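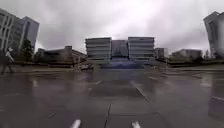 Figure 1. Paved plaza and office complex under heavy cloud.

Week 4 – Runoff from hard surfaces
Notes by Dulce Chávez. Tutorial questions go to Sarahí Ponce.

Rain falling on a catchment is either intercepted, infiltrated, stored in hollows or shed as runoff. On paving the second of these is close to nil. For first estimates we use the rational method: peak flow equals runoff coefficient times rainfall intensity times area. Keep your units consistent – most lost marks in the October quiz came from mixing hectares and square metres.
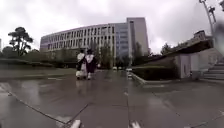

The coefficient isn't a fixed property of a material. It rises with slope and with how wet the ground was beforehand. In the Zatwood exercise the roof area is 2366 square metres and drains to 2 downpipes. Treat each half separately.

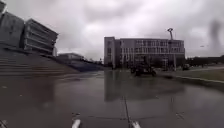

Time of concentration is the time water takes to travel from the furthest point of a catchment to its outlet. Split the path into sheet flow and channel flow and add the two. Wide steps beside a broad plaza, as in the last figure, should be drawn as their own sub-area on your plan, with the slope noted. Bring the plan to the tutorial, at a scale of 1:1000.

Reading: Varela, chapter 4.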